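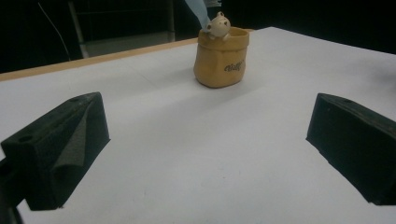 Week 4: Surfaces, glare and the reading task

Welcome back, everyone. Last week we got through task lighting in a bit of a rush, so I'm picking up where we stopped, which was the slide on reflectance that half of you were still copying down when I turned it off (sorry!).

The main idea this week is that a lamp is only half the job. Whatever colour you put underneath the lamp does the rest. A pale matte surface scatters light back up in all directions, so the underside of your hands and the page edges get a bit of fill. A glossy one throws it straight back at you like a mirror, and you end up shifting your chair until your neck hurts. I did this for years at my own kitchen table before I worked out it was the varnish.

Some terms you'll need for the quiz:

Reflectance - the share of light falling on a surface that comes back off it. A surface at 50 per cent returns half.

Veiling glare - a haze of reflected light sitting over the thing you're trying to read. Think of a magazine under a bare globe.

Contrast ratio - how bright the task is compared with what's around it. A bright desk against a very dark room is tiring, because your eyes keep readjusting every time you look up.

That last one trips people up in assignments. Students fix the desk beautifully and forget the room! When you write up the Rundcombe library case, please talk about the walls behind the carrels as well as the carrels themselves. The original fit-out had lovely bright desktops and charcoal walls, and readers were complaining of headaches by mid-afternoon. Repainting the walls a mid grey did more than the new lamps did, in my view, though the Vrettos report (it's in your reader, page 14) argues the other way. Have a read and make up your own mind. I'm happy to mark either position if you back it up.

For the tute, bring a ruler, a sheet of white paper, a sheet of dark card and something shiny. We'll be in the Groker Building, room 3406, and we'll start with the blinds down.

Reading for next week: the Flestthorpe chapter on daylight, up to the bit on skylights. Skip the maths - we'll do it together on the whiteboard.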